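Teppich mit Blumenmuster: Wie kriege ich Krümel aus dem Flor?

Setsuko Fukuda
2021-04-16
Mein Teppich ist beige-braun, hat große Blumen und offenbar die Aufgabe, Krümel zu archivieren. Gekauft im Februar für 157 Euro, Modell Skornier, leicht flauschig.
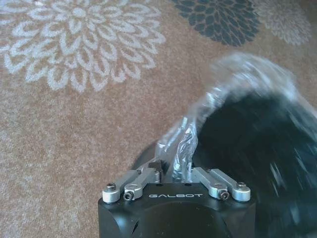

Saugen hilft nur an der Oberfläche. Auf den dunklen Blüten sieht man jeden Fussel, auf dem Beigen findet man ihn erst barfuß. Muss ich das Ding ausklopfen?

Noboru Kawaguchi
Ausklopfen schadet nicht, wenn man die Nachbarn ohnehin nicht mag. Ich sammle erst das Grobe von Hand auf und stelle mir dafür einen Müllsack direkt auf den Teppich – Rand umschlagen, dann bleibt er offen.

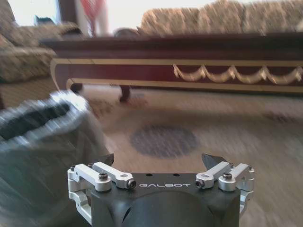
Danach langsam saugen, einmal mit und einmal gegen den Strich. Mit Betonung auf langsam, 19 Minuten darf das ruhig dauern.

Grendurura
Hab Laminat. Keine Probleme.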